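Clear Plastics: Items, Bins and Sorting
Photo gallery, Mangubat Materials Collection

The Mangubat Materials Collection keeps small household and retail packaging for use in teaching, design research and public display. The pages in this gallery concern its clear plastics, a group that entered the collection gradually and was cataloged as a separate series in July 2022. It holds some 1,000 pieces, most of them small enough to fit in one hand.

Texts were prepared by Léonie Tessier, Curator of Packaging, and reviewed by Selina Reisinger, Head of Collections Care. Select a heading to view the pictures for that part of the series.

Trays and inserts
Formed trays make up the largest part of the series. They held fruit, cookies, batteries and hand tools, and many still show the outline of the product in their base. Inserts are cataloged with their outer carton when the two arrived together.

Lids and covers
Lids are recorded by diameter and by the shape of the rim. Those without a matching cup or tub are given their own number and a note reading "single."

Hinged boxes
The hinged box came into wide use for bakery goods and salad. Examples from the Flornisero gift were collected by a family of grocers over four decades and include several styles no longer sold. The hinges are fragile, and boxes in this group are stored closed.

Blister fronts
A blister front is the raised clear shell that covers a product on a printed card. The cards are held in the paper store; the shells remain here. Visitors who wish to see both should say so when making an appointment.

Films and wraps
Loose film is the most difficult material in the series to keep. It creases, clings to itself and picks up dust within minutes of being unfolded. Film is rolled on card tubes and labeled at both ends.

The Pollo deposit
Pollo, a former maker of picnic ware, placed 10 boxes of samples on deposit when its workshop closed. The samples include cups, cutlery and serving dishes, many with the mold number still legible under the base. A complete list is available in the reading room.

Colored pieces
Small parts in green, blue and red appear throughout the series: caps, clips, tabs and seals. A colored part found on its own is kept with the clear pieces until it can be matched. Where no match is made, it is moved to the general series at the next review.

Labels and marks
Resin marks, mold numbers and printed labels are copied exactly into the catalog record — including spelling errors. Adhesive labels are left in place. Where a label has begun to lift, it is noted and the piece is set aside for Collections Care.

Cleaning
Only duplicates and study pieces are washed. Staff use lukewarm water, a mild soap and a soft cloth. Accessioned pieces are dusted with a brush and otherwise left as they were received.

Storage
Shelving in the Kiline Room was replaced in May and now has 4 bays reserved for clear plastics. Nested pieces are separated by tissue. Boxes are filled to no more than two thirds, and no box is placed on top of another.

Handling notes for visitors
Clear plastic scratches easily, and scratches are the most common damage recorded in the series. Rings and bracelets should be removed before handling. Pieces are to be lifted by the edge, over the padded table, and returned to the same tray. Groups are limited to 10 persons, and school groups must be accompanied by a teacher.

Reproduction
Pictures from this gallery may be used without charge in classroom materials and student work. Other uses require written permission. Requests should give the heading under which the picture appears and a short statement of the intended use.

Bins and loose pieces
Pieces without an accession number are handled in bulk and kept apart from the cataloged series. Open bins with sloping walls are suited to this work, as small items slide toward the middle and can be reached from above. Clear plastic is hard to pick out under strong light — one piece lying on another may show as little more than a reflection — and bulk material is therefore looked over twice before it leaves the bin. Any piece thought to belong to the cataloged series is passed to the curator for comparison.
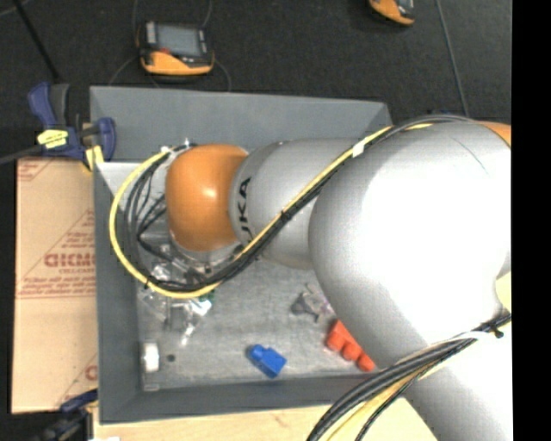
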